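El brazo que cambia discos en el taller de Havcombe

A Lucian Oprea lo encuentro con las gafas en la frente y una llave Allen entre los dientes, discutiendo con un portátil. «Pasa, pasa, que hoy está de buenas», me dice, y tardo un rato en entender que habla del brazo. Lo llaman Edik y lleva desde agosto en el taller compartido que montaron Rodrigo Esteban y él – un local con mucho eco y muy poca calefacción.

La idea es sencilla de contar: que Edik abra y cierre las bahías de un ordenador de sobremesa y mueva los discos sin ayuda. Hacerlo ya es otra cosa. «Yo pensaba que lo difícil sería el programa», se ríe Rodrigo, «¡y me he pasado el verano peleándome con milímetros!». Han gastado 400 euros en piezas sueltas, y eso sin meter el café en la cuenta.

Mientras Lucian busca un destornillador me cuentan cómo es acercar una pinza a un sitio pensado para dedos humanos, con la jaula de los discos a un lado y la fuente de alimentación al otro. 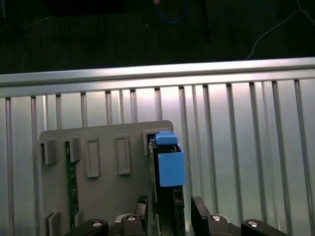
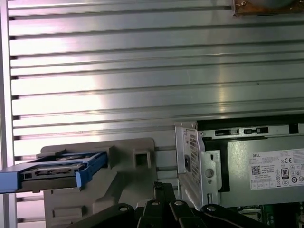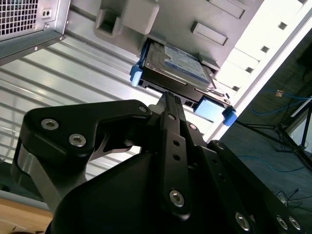 «Lo que más me costó fue aprender a no apretar», sigue Lucian. «Si cierras con demasiada fuerza, el plástico cede y la pieza se te tuerce. Si te quedas corto, se escurre. Al final bajamos la velocidad una barbaridad y repetimos la misma maniobra 34 veces en una tarde, con Begoña apuntándolo todo en una libreta.»

Begoña Montes, que hasta entonces no había levantado la vista del soldador, protesta: la libreta era suya y todavía no se la han devuelto. También fue ella la que insistió en ensayar antes con un panel de ranuras, sin ordenador de por medio. «Ahí te equivocas barato», dice.

Les pregunto qué viene ahora y se pisan al contestar. Rodrigo quiere enseñarlo el 30 de octubre en Dusley; Lucian preferiría esperar y rehacer antes los dedos de la pinza – tiene 12 versiones dibujadas y no le convence ninguna. Cuando me voy siguen en ello, y Begoña ha recuperado la libreta.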